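Tenants' Association, Vidow Court
Minutes of the monthly meeting, Fri 6 December, community room

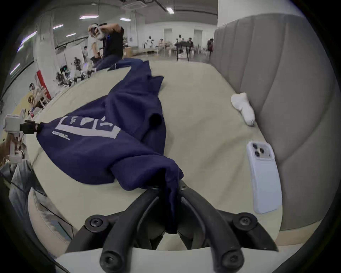
Does the proposed new laundry contract lower what tenants pay per load?
On paper it does for the first year, and after that the contractor can set the price of a wash or a dry with one month's notice.

1. Opening

The chair opened the meeting at the usual time. Enough households were present to vote. Minutes of the last meeting were approved with one correction: the bike rack was "discussed," it was not "agreed." The secretary was asked to be more careful with that word.

2. Laundry room contract

The landlord's office has asked for our opinion on replacing the current machines, which are on a lease from Falus, with new ones from Hikari. The office sent a four-page summary. The full contract was requested in writing and has not been sent. The chair said she would give an opinion on a summary when she could pay her rent with a summary of a check.

Points raised from the summary:

The new machines take payment by app only. The office says a card reader "may be added." Members on the second floor asked who decides that and when. The summary does not say.

The lowest amount that can be loaded onto the app is higher than the price of one wash, so there will always be money left sitting in it. There is a line about refunds on moving out. It says refunds are given "where possible." Several members thought this could mean anything.

The contractor promises repairs within 2 working days. Falus promised the same thing, and the left-hand dryer was out for most of the fall. There is no penalty in the summary if a repair is late. A member who used to work in property management said that a promise with no penalty is just a hope, and that he had written plenty of them himself.

The office claims the change will save the building money on water. It was asked how much water the room uses now. The office does not have a separate meter for the laundry room, so the meeting does not see how anybody could know.

One member spoke in favor. The current washers leave clothes soaking, she has to pay for a second spin, and she would take nearly any new machine over the ones we have. This was noted and there was some agreement. Another member said the two complaints are separate: wanting better machines is fine, and signing a seven-year contract to get them is something else.

Agreed: the association will not support the change until the full contract has been read by members. The vote was carried with three against. The secretary will write to the office before the holidays and ask for a reply in January.

3. Drying lines in the yard

The office has again offered to put up drying lines if the association pays $200 toward the posts. This is the third time the offer has come up. It was pointed out that the posts were in the original plan for the yard and that the rent increase two years ago was partly explained by yard work.

A member asked what the $200 covers. The letter says "materials and related items." The chair will ask for a list. No money to be paid until there is one.

4. Eglītis, window quote

Eglītis have quoted for repairing the windows on the stairs. The office calls the quote "competitive." Only one firm was asked, so the meeting wondered what it was competing with. Members on the north side said the drafts are bad enough now that they would like the work done whoever does it. Others felt the same firm's work on the front door should be looked at first, as it still does not close by itself.

No decision. To be taken up again in January, with at least one other quote on the table.

5. Survey results

The office sent the results of its tenant survey, which reports that most tenants are "satisfied or very satisfied." The survey went out to 200 people. The number who answered is not given. When the secretary called to ask, she was told it was "a good response." She asked for the figure again by email and is waiting.

It was also noted that the survey had no question on heat, hot water or the elevator.

6. Money

Balance read out and accepted. A request for $100 for holiday lights in the lobby was passed after a short argument over whether the office should pay. The feeling was that it should, and that it would be Easter before it did.

7. Any other business

The storage cage by the back stairs is to be cleared. The notice says items without a name tag will be thrown out, but gives no date. The secretary will ask for one — and will ask that it be put on the notice itself this time.

Noise from the boiler room was reported again. The office says it has been looked into. Nobody on the ground floor has seen anyone go in.

The meeting closed after item 7. Next meeting in January, date to be posted by the mailboxes.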